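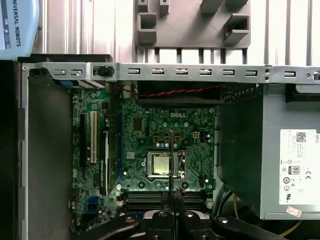
Slide 1. Dell tower on its side, cover off.

Leave this up while people sit down. Say hi, thank Lucian Căpraru for the room, skip the bio.

Opening – who has opened one of these? Hands up. Then who has opened one and had a screw left over. (wait)

Tour, keep it quick, laser pointer:
- power supply on the right, gray box with the white label. DON'T open. Say it twice
- CPU in the middle, silver lid, socket frame round it. We're leaving it alone today
- DIMM slots, black row, below the CPU. This is where we spend our time
- fan housing up top, red and black wires. Easy to snag with a sleeve, I have done it

Before anyone touches theirs: unplug, hold the power button a few secs, touch bare metal on the chassis. Thiện has the wrist straps.

Memory swap. Clips open first, line up the notch, push both ends evenly till it clicks. Most peple push too soft. If it won't go, turn it round, dont lean on it.

Why bother – Duda numbers. 1183 desktops checked last year, 394 only needed memory or a new drive. 46 were dead for real. Pause here, let them do the math.

Waldemar's story re the Vamomier office if time. Short version!!

Bench part: 2 people per tower, Wenjie takes the back tables. Screws in the lid of the parts box, no exceptions.

Questions. Someone will ask about laptops – say November session, sign up sheet by the door.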